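The Slow Market in Old Pocket Watches

Obed Mahama keeps the good ones in a bread tin. Not a display case, not a safe. A bread tin with a dent in the lid and a folded dish towel at the bottom. He opens it at 7 in the morning, before coffee, and winds whatever is in there.

"You wind them the same time or you learn nothing," he says. Then he's off again, looking for his loupe.

Mahama buys and sells pocket watches. Has done it long enough to have seen prices climb, sit down, and climb again. He sells some himself and consigns the rest, mostly through Skirnance, an auction room that runs a watch sale every August and a smaller one in the winter. Last August the catalog ran to 400 lots. Pocket watches were 109 of them. The rest wristwatches, a few chronometers, boxes of loose movements sold as found.

The boxes are where he starts. Always. Everyone crowds the glass cabinets at the preview and he's at the back table with a flashlight, stirring.

What is he looking for? Names, partly. He has a soft spot for Czerwiński, a small maker whose movements turn up in cases that don't belong to them. Cases got melted when gold was high. Movements got tossed in drawers. So you find a lovely Czerwiński with the dial gone and no case at all, and a month later a case the right size with junk inside it. Marriage, the trade calls that when you put the two together. Perfectly fine if you say so. A problem if you dont.

"Write it on the ticket," he says. "Recased. One word. It costs you a little money and you sleep."

How much money? Depends. He sold an original Czerwiński hunter, matching numbers on case and movement, for $2605 with the premium on top. A recased one, same grade, ran better if anything, went for $1000 at the same sale. Same room, same hour nearly. The buyers had read the ticket.

Serial numbers matter that much. They sit on the movement, usually near the edge, and a good many cases carry their own inside the back. Get both. Write both down. Sellers who send one blurry phone shot of the dial and the words "grandpas watch, runs" get a low estimate and then are hurt about it.

Opening the back is the part people get wrong. Some screw off. Some are hinged and want a thumbnail at the lip. Some swing out from the front, bezel and all, and those are the ones that come in with knife marks gouged in the rim. Mahama turns a watch over three or four times before he tries anything. If he can't tell, he leaves it shut and asks. He's been at this most of his life and he still asks.

And no polishing. He gets quite heated on polishing. A silver case with crisp engraving is worth having, a silver case rubbed smooth as soap is scrap with a movement in it. Same with dials. Enamel gets hairlines, thin gray ones running from the winding hole or out from the center. Leave them. He has seen dials soaked in denture cleaner, scrubbed with toothpaste, and one gone over with white nail polish, which the seller was proud of.
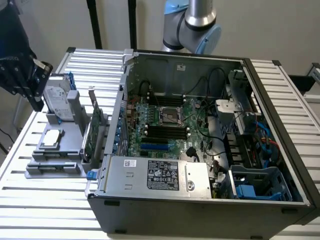 Workbench technology: a hard drive held upright in its gray holder, with an open computer alongside.

Then there's the paperwork. Skirnance wants consignments in well before the sale, with a signed agreement, and the agreement is where the beginners get burned. Read the commission. Read what happens if a lot doesn't sell - some houses charge for the photography anyway, some charge to ship it back, some roll it into the next sale at a lower reserve without a phone call. Ask about insurance while it's in their hands. Ask when they pay. Mahama waits five weeks, typically, and has waited longer.

Reserves he keeps low. Lower than most of his friends would like. A low reserve gets two people going early and once a bidder has had his hand up he doesn't want to put it down. A high one gets silence, and a watch that sat there in silence is remembered. Dealers have long memories for a lot that died. Bring it back next year and they'll say, oh, that one.

Not everything goes to auction. Common railroad grades, nickel cases, nothing special - those he sells at Fakus, the two-day market out at the old fairground, from a card table. Cash, quick, no commission. Haggling expected. He prices them a bit up so people can knock him down and go home happy. It rained sideways at the last one and he still sold nine.

Parts go to Sasum, a supply shop run out of a basement, which will take dead movements by the pound and sort them for balance staffs and mainsprings. The staffs are the thing. Drop a pocket watch on a tile floor and it's the staff that goes, and nobody is making new ones for half these grades. A dead movement with a good staff is worth more than it looks. Don't bin it. Please don't bin it, he says, twice.

Is it a good time to sell? He shrugs. Big gold pieces follow the metal price, so watch that. Plain silver is soft. Anything with a complication, repeaters especially, does well whenever it shows up, provided it chimes. Enamel scenes do well. Ladies' pendant watches do badly and have for years, which he thinks is a mistake, and he's been buying them on the quiet. Well, not so quiet now.

Younger buyers are coming in too. They want to wear the thing, vest pocket or on a cord, and they ask about servicing before they ask about gold. When was it last cleaned? By who? He keeps slips for that, small ones, tucked behind the movement's dust cover or in an envelope if there's no room. A slip with a service date helps a sale along. A watch that was cleaned last spring and keeps time to a minute a day will beat a prettier one that stops in the seller's hand.

It's nearly 8 by now. The tin is wound, all but one. It's a small silver Czerwiński with a stiff crown, and he wont force it. Back in the towel it goes until he can get the back off properly.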